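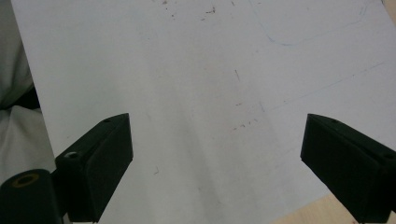 Should the paperwork of a forced labour camp be put on open display where anyone can read it? It should, provided the names of prisoners are handled with the same care as the names on a grave.

Opinion > History > Archives and memory

The Gusthorpe collection holds 615 delivery notes, invoices and letters from suppliers who did business with the camp at Ziółkowski's quarry. Only 43 of them can be seen by the public. The rest are kept for researchers, who must apply in writing and wait.

I think this is a mistake. The notes are dull to look at, and their dullness is the point of showing them. A firm asks when its bill for pipes will be met. A clerk complains that a wagon went to the wrong siding. These men knew where their goods were going, and they wrote about it as they would have written about any other customer.

Urszula Marciniak has argued that visitors without training will misread such papers. Some will. But people misread photographs too, and those have hung in the main room for 15 years.

Phúc Vũ's objection is harder to answer. Seven of the letters list prisoners by name and illness, and their families were never asked. I would hold those back until they have been - and print the rest in full, with the suppliers' letterheads left on.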